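Fustness shared kitchen — minutes, April meeting

Started 9 am, second floor. Notes typed up during so excuse gaps.

Last minutes — agreed, no changes.

1. Tables
New gray top is in on the long table. General view good, matte so no glare from the window side. Wipes down with a damp cloth, no spray please, the spray leaves streaks. Old top gone to Vellthorpe, they wanted it for the workshop. Still waiting on the invoice from Olatunji for fitting. Quote was 700, should not be more than that.

Question whether to get the same for the small table by the sink. Price for both came to 2,000 last year with the legs done too. Left for now. Look again once the invoice is in.

2. Cups left out
Same item as last time and the time before. Cups with lids being put down on the tables and left there over lunch and sometimes overnight. People clearing up don't know if they are finished with or not, so they stay. Agreed:
Anything on a table at 5 pm gets emptied and thrown out, or washed if it's one of ours.
Lids come off before cups go in the bin — seperate bag for lids, left of the door.
If you want to keep a drink, write your name on the cup and put it on the shelf.

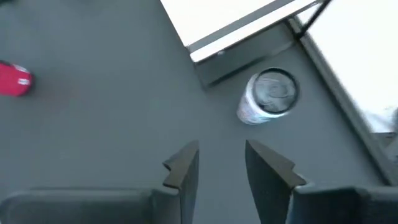 Some discussion on whether 5 pm is too early. Late shift don't get their break until 4.30. Moved to 6 pm, all fine with that. Sign to be changed, the one up now still says 5 from the trial.

Also asked — can we stop buying paper cups altogether. Two boxes left in the cupboard. Use those up then decide. Zavarell do a washable one with a lid but the minimum order is large and we have nowhere to put them. Someone to ask if Vellthorpe would split an order. Not urgent.

3. Sink and drying rack
Rack is too small, things get stacked wet on the counter. Bigger one won't fit under the shelf. Suggestion to move the shelf up a few inches, maintenance to be asked. Meantime dry your own and put it away.
Sponges — change weekly. They are in the drawer under the kettle, not the one next to it.

4. Rota
Kitchen rota runs out end of the month. New sheet going on the fridge, put yourself down for one week. Anyone not on it by the end of the month will be given one. Swaps ok but write them on the sheet, last month had a week with no one on at all.

5. AOB
Fridge clear out before the long weekend, label it or lose it.
Kettle slow agian, needs descaling.
Request for a second clock, no strong feelings, dropped.

Actions
Chase Olatunji invoice
Change sign to 6 pm
Lid bag by door
Ask Vellthorpe re splitting cup order
Maintenance re shelf
Rota sheet on fridge

Next meeting same time next month, same room unless told otherwise.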